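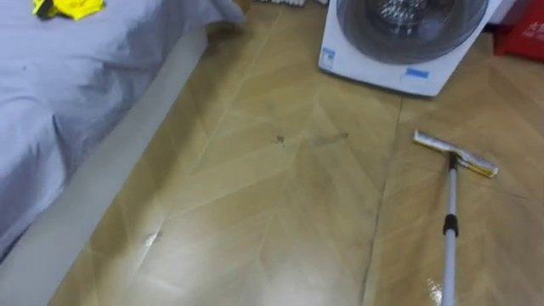
Bed side of the room, washer at the far end, yellow cloth on the sheet.

Flandora: a chore log for one small room

7 min read

Hi! This is the readme for Flandora, my log of every cleaning job I do in the room where I sleep and also do laundry. If you came straight from the download link, please read at least the part called "Stuff that will trip you up" before you make any charts. I have had emails.

The short version: 873 rows, one row per job, one plain CSV, plus a second little file with the names of the jobs. I started with 980 rows and threw some out (more on that further down). Everything was typed by me, Normunds Liepiņa, usually standing up, usually on my phone, and it reads like it.

Why I made it

I moved to Flurnville into a place where the washing machine lives in the bedroom. The bathroom has no hookup and the kitchen is a hallway with a stove in it, so the machine sits down past the end of the bed and that's how things are. You get used to it faster than you'd think. What I didn't get used to was the floor. It's a wood-look floor in a herringbone pattern, light tan, and it's shiny, and a shiny floor in a room with daylight shows every single thing you have ever done to it. Sock prints. Dried drips from carrying wet towels. Lint, so much lint!

I kept having the feeling that I mopped all the time and that it was never mopped. So I started writing it down, one line each time, to find out which of those was true (both, sort of). Then I added the bed and the laundry, and then dusting, and at some point I had a dataset, and a friend told me to put it somewhere people could use it.

What's in the download

flandora_jobs.csv is the main file. One row for each job.

job_names.csv has the 56 job names I ended up with, and a sentence for each on what I mean by it. "Wipe rail" is the white side of the bed. "Wipe front" is the front of the washer. "Long mop" is the whole floor with the bed pulled out, "short mop" is only what I can reach without moving anything.

notes.txt is me rambling. It has 3000 words in it and you don't need any of them, but people who like this kind of thing seem to like that file best.

Columns in the main file

job: matches a name in job_names.csv. Always lower case.

part: morning, midday, evening or night. I gave up on real clock times early on. I'd finish a job, make a coffee, and then write down whatever the clock said after the coffee.

minutes: whole minutes, my guess when I finished. Blank if I got interrupted.

tool: what I used. Free text at first, tidied later.

water: none, damp or wet. "Damp" means the pad was wrung out until it stopped dripping. "Wet" means it wasn't.

bed: in or out. Whether the bed was in its normal spot or pulled away from the wall.

laundry: yes or no. Whether a load was running while I did the job.

happy: 0, 1 or 2. How I felt about the result when I looked at it from the doorway. Zero is annoyed. Two is when I called somebody over to look.

remark: anything else. Spelling untouched.

How I log a normal floor day

Sheets first. I shake them, and whatever was on the bed ends up on the floor, so there's no sense mopping before that. Then I go along the rail at the side of the bed with a dry cloth, top edge and then the face, and along the gap where the bedding meets it, which collects fluff like it's being paid to. Each of those is its own row.

Then the sweep. I go with the pattern where I can, from the washer end back toward the door, and I do the line where the floor meets the bed base last. The broom pushes everything up against it and you have to go back with your fingers or a damp cloth. I've got a whole job name for that ("edge pick") and it has the lowest average happy score in the file. I hate edge pick.

The mop is a flat one with a swivel head and a telescopic pole. The pole matters a lot more than the head, in my opinion. I had a short fixed one before and I was bent over like a question mark by the time I got to the far side of the bed. With the long one I can lay the handle nearly down on the floor and get the head under things, and when I'm between passes I put it straight down on the floor next to me instead of leaning it on the wall, where it slides and takes the paint with it. 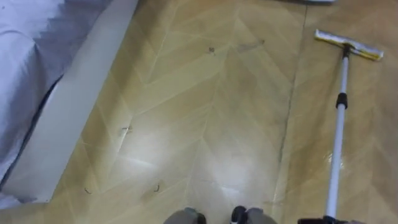 For cleaner, I went back and forth. The tool column has a tag called "bite" and that's Bite, the floor liquid they sell at the corner store here. The tag "komard" is the pads I buy, Komard ones, in the multi-pack. Neither company knows I exist. I'm not telling you to buy them and I'm not telling you not to. If you look at happy against "bite" you'll see it gets worse when water is "wet," and my guess is that's me using too much of it. A shiny floor with too much cleaner on it goes cloudy in stripes and you end up doing a second pass with plain water, and then you have two rows where there should have been one.

Plain water and a well-wrung pad gives me the most twos. I was a little let down by that after all the bottles I'd bought.

How I got from 980 rows to 873

Some rows were the same job entered twice, usually a minute apart, from my phone hanging. Those went. Some were jobs in other rooms that I'd put in out of enthusiasm, like the time I did the kitchen cupboards and wanted credit for it. Those went too. The last group was rows where the job just said "cleaned," with no other information. I tried to remember what I'd done and then I noticed I was making it up, so they're gone.

I did not drop rows for having a blank in minutes or happy. If you need complete rows, filter them yourself.

I also merged tool names. "cloth," "rag," "old t shirt" and "the yellow one" are all "cloth" now. If you're heartbroken about losing "the yellow one," it still turns up in the remarks.

Stuff that will trip you up

The minutes are guesses. They're my guesses, and they get better as you go down the file. In the early rows nearly everything is five or ten.

April is thin. I had a bad back for part of it and the floor went without. Please don't write to me about a seasonal dip in mopping.

"laundry = yes" does not mean the job was laundry. It means the washer was going while I did something else. Loading and emptying it have their own job names. I wish I'd called the column something else, but other people have code that uses it now.

The happy score depends on light. I look from the doorway, and in the morning the reflection off the floor is so bright that I can see streaks I'd never notice in the evening. So evening jobs look better than they are. I'd compare morning with morning and leave it there.

"bed = out" rows take longer, obviously, but they also come right after I've put off pulling the bed out for ages, so the floor under there is in a worse state. You can't use them to say how long it takes to mop under a bed in general. You can use them to say how long it takes me, when I've been lazy.

One person, one room. I think that's fine for a class exercise or for messing around with dates and categories. It's not going to tell you how people clean.

What folks have done with it

A teacher used job_names.csv to practice sorting things into groups, and her students put "wipe front" under laundry where I'd have put it under dusting. I changed my mind and agreed with them, but the file still says dusting. Somebody else tried to guess the tool from the remark alone, and it worked pretty well, mainly on account of how often I complain about the mop pad by name.

If you do something with it, I'd love to see it! Even a chart. Especially a chart.

Things I still want to add

A column for which pad was on the mop. They look different after a few washes, and I believe the older ones leave less lint, but I have no way to show it from what's here.

Some way to mark shoes on or shoes off. I do the floor in socks and most people who visit don't.

A fix for the remark column, where a comma in the wrong place breaks one row in some spreadsheet programs. Open it as text and you'll be okay. It's the one about the dropped detergent cap.

Using it

Free for anything. If you publish something, say "Flandora chore log, Normunds Liepiņa" someplace and we're good. Please don't fix the spelling in the remarks and then pass it around as the original. Send corrections to the job names through the form on the download page, and I usually get to them in the evening, after the sheets are back on.

Get a note when the file is updated. Enter your email to join the newsletter. Unsubscribe any time.

This site uses cookies to remember your settings. Accept / Decline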